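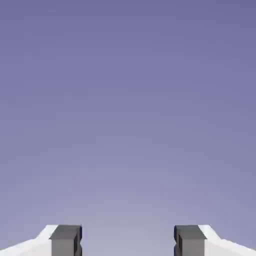
Piltton Community Workshop, Technical Desk

February

Looking after the software of a bench arm: household and workshop tips

Members who keep a small arm at home, or who book time on those at the Turncombe site, regularly ask the desk how the software side should be set up and kept in order. The following tips replace the sheet issued to members last year. They assume that the arm has already been assembled and bolted down, and that it is driven through Condero, the planning tool installed on the workshop computers. Members who practise in simulation will normally be using Herrero, and the tips are marked where the two differ.

Before starting

Look at the wrist view before sending any command. With the gripper open and the arm clear of the bench, the two fingertips should stand at the lower edge of the picture, level with one another, with a clear gap between them and plain background above. If one finger stands higher than the other, the camera mounting entry in the settings file is usually wrong by a small angle. Correct the entry and reload. Do not correct it by turning the picture in the viewer, as the planner does not see that change.

Save a copy of this open-gripper view when everything is known to be in order. Keep it in the same folder as the settings and compare against it at the start of each session. A comparison by eye is sufficient for most purposes.

In Herrero, an empty background is the normal result of loading the arm without a room. Load the room file next, then the bench, then the objects. Objects loaded before the bench will drop through the place where it should be and carry on falling, and the log will fill with warnings that have no other cause.

Check the units. Condero reads lengths in metres; several of the older object files held at Turncombe were drawn in millimetres. A mug that fills the whole room is easily noticed. A spoon the size of a grain of rice is not, and members have spent entire evenings adjusting a grip on an object too small to be drawn.

Settings and files

Keep one settings file for the real arm and one for the simulated arm, with names that cannot be confused. Shared entries, such as finger length and opening width, should sit in a third file which both of the others read. When a finger pad is changed, measure the new one and alter the shared file only.

Put a short note at the head of each file stating what was altered and the reason. Two lines are enough. The workshop does not require members to use version control, but recommends it to anyone who alters settings more than once a month.

Do not store settings on the desktop of a workshop computer. The desktops are cleared overnight.

Back up before an update. Version 4 of the Condero settings layout does not read the speed limits written by version 3, and falls back to the limits supplied with the program. Those are higher than the limits the workshop sets. After any update, open the limits page and read the values through before the arm is switched on.

Teaching the camera to find things

Most home tasks, such as sorting cutlery or moving jar lids from a tray to a rack, depend on the camera finding the object reliably. The following practices have given good results at the benches.

Use a plain mat. A patterned tablecloth gives the software a great many edges to consider, and it will sometimes settle on a printed flower. A dull grey or green mat is suitable for most kitchen items. For white crockery a darker mat is preferable.

Mask the fingers. The fingertips remain in the wrist view at all times, and a pale finger housing next to a dark pad makes a strong edge which the finder may report as an object. Condero has a mask page on which the lower strip of the picture can be painted out. Paint the mask with the gripper open, then close the gripper and confirm that the mask still covers what it should. A separate mask for each position is better than one large mask, which may hide the item at the very moment it is to be grasped.

Take example pictures at the time of day the arm will be used. Examples collected at noon serve poorly at seven in the evening under a kitchen lamp. Where the arm is to run at both times, collect examples at both.

Include pictures with nothing in them. A finder trained only on pictures containing a spoon tends to report a spoon in every picture. The desk suggests that a good share of the set should show the bare mat, and that a few should show the open gripper with no mat in view.

Shiny items remain difficult. Steel lids and polished spoons reflect the lamp, and the reported position may jump from one picture to the next. Lower the lamp or move it to one side. If the position still jumps, set the finder to require several matching readings before it passes a position to the planner.

Planning the movement

Draw the surroundings generously. Every cupboard edge, shelf and tap within reach should be entered in the planner as a simple box, made slightly larger than the object it stands for. Detailed shapes slow the planner down and bring little benefit in a kitchen. The exception is the item to be grasped, which should be entered at its true size.

Divide each task into an approach, a grasp and a withdrawal, and plan each of these separately. The approach may be quick. The grasp should be slow and in a straight line. The withdrawal should begin with a short upward lift before any sideways movement is allowed, particularly where items stand close together on a rack.

Set the opening to suit the item. Spreading the fingers fully before every grasp is convenient to program, but on a crowded tray the outer side of a finger will strike the neighbouring item. An opening a little wider than the item is normally adequate. Remember to enter the width of the fingers themselves in the planner, as well as the gap between them.

If the planner reports that no path can be found, look at the starting position first. An arm that has been left leaning against a box in the drawing is, so far as the planner is concerned, already in collision, and every request will be refused. Move the arm clear by hand control and ask again. Only after this has been tried should the boxes be made smaller.

Planning the same movement twice may give two different paths. This is normal. Where a task must be done identically each time, save a path that has been watched from beginning to end and replay it, with the check for obstacles left on.

Moving from simulation to the bench

A task should run cleanly in Herrero before it is tried on the arm. For tasks at the Turncombe benches, the desk asks for 27 clean runs in a row, with the position of the object varied a little each time. Herrero can vary the position by itself; the option is on the trials page and is off when the program is first installed.

A simulated grip is kinder than a real one. Surfaces in Herrero have the same friction everywhere unless told otherwise, and nothing is greasy. Reduce the friction value for kitchen items and repeat the trials. If the grasp fails at once, the pad is probably meeting the item too near its tip, and the grasp point should be lowered.

On the first real run, use the slowest speed setting and stay at the stop button. Run the approach alone and stop above the item. Look at the wrist view and confirm that the item lies between the fingers before the descent is allowed to continue – a small sideways error is much easier to correct at this stage. Then run the grasp with a soft item such as a folded cloth in place of anything breakable.

Where the real arm is off to one side by the same amount every time, the fault lies in the camera mounting entry or in the position given for the base. Where the error changes from run to run, look for a loose camera bracket or a delay in the pictures. A delay can be found by moving the arm slowly to and fro and watching whether the view follows late. Closing other programs on the same computer is often a complete remedy.

Logs and routine care

Leave logging on. The files are small if the pictures are excluded, and the desk can do very little with a report that is not accompanied by a log. Copy the log before restarting the program, as Condero begins a new one each time and keeps only the most recent 26.

Name logs by task, for example "lids to rack", with a letter for each attempt. Names such as "new" and "final new" are of no help a month later.

Once a month, carry out the following:

Run the open-gripper comparison and save the new picture beside the old one.
Read the speed and force limits through on the limits page.
Replay one saved path at slow speed with nothing on the mat.
Delete example pictures of items no longer in use and retrain the finder.
Copy the settings folder to a memory stick and label it.

If a limit appears to have changed without anyone having changed it, stop using the arm and bring the settings folder to the desk. Please bring the whole folder, including the shared file.

Bench bookings at Turncombe include the use of one computer with both programs installed. Members bringing their own computers should install the programs beforehand, as the connection at the benches is slow. Settings sheets for the two older arms are kept in the drawer beneath the printer.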